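Uriel Navarrete made 2387 runs for Kidetano Cricket Club, and he would like it noted that he remembers most of them. It took him 30 seasons, nearly all in the lower grades, and he finished in March with a duck.

"Second ball," he says. "The first one I left beautifully."

We meet at the Gaete ground in June, when there are goalposts where his off stump used to be. He has brought his own thermos and a plastic tub of score sheets, which he offers to let me read in order. I get as far as his fourth season, when he was dropped for a bloke who turned up wearing football shorts.

He took up wicketkeeping at 16 after the regular keeper went to his cousin's wedding and came back engaged to somebody in Perth. Navarrete had no gloves. The club had one pair, older than he was, and the left one had been repaired with carpet tape. "You'd take a good outswinger and it would just stay there, stuck," he says. "I got two stumpings that year that were mostly adhesive."

There was one summer in the firsts. He was picked for 3 matches, took five catches and was told by the captain that he had a lovely attitude. He went back to the thirds, where attitude mattered less and the afternoon tea was better.

The great rivalry was with Zeten, the club on the other side of the creek. Asked how it began, Navarrete gives an account involving a borrowed roller, a locked gate and a tray of lamingtons. Asked whether any of it is true, he says the roller is.

"We beat them by 12 runs in the semi one year and their opening bowler shook my hand and said, 'You talk too much.' Fair enough. I'd been telling him about my gutters since lunch."

He is less forgiving about the sponsored years. Trundico put its name on the shirts in exchange for a new sightscreen, and the shirts shrank. The sightscreen blew over in its first southerly and spent the rest of the season lying behind the nets, where the under-tens used it as a slide. "Best money anyone ever spent on this club," he says.

His knees are the reason he has stopped, though he is careful to blame them separately. The left went gradually. The right went while he was appealing for a leg-before that pitched, by his own estimate, in another postcode. The umpire gave it not out and then helped him up.

Does he miss it? He looks out at the square for a while. "I miss standing there," he says. "I don't miss the getting down there."

The under-fourteens have him now, as keeping coach, on a trial basis that he suspects will last until one of them is ready to do it for him. Winter sessions are indoors.
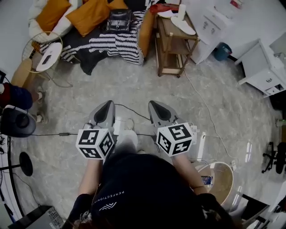
Keeping, according to Navarrete, is mostly learning where your hands are when you aren't thinking about them. He starts the kids off sitting down, because they're going to sit down anyway. Head over, eyes straight at the floor, both hands held out in front with a knee poking up between them, and stay like that until he says so. He would have preferred something plainer to look down at than a grey marble pattern. "You lose a scuffed white ball in that in about a second," he says. "Good practice for Gaete, mind you. You could lose a cow in that outfield." Bracelets he lets through, provided they're thin. He wore one himself the year of the semi, a present from his daughter, and the scorer put it down in the remarks column next to his dropped catch.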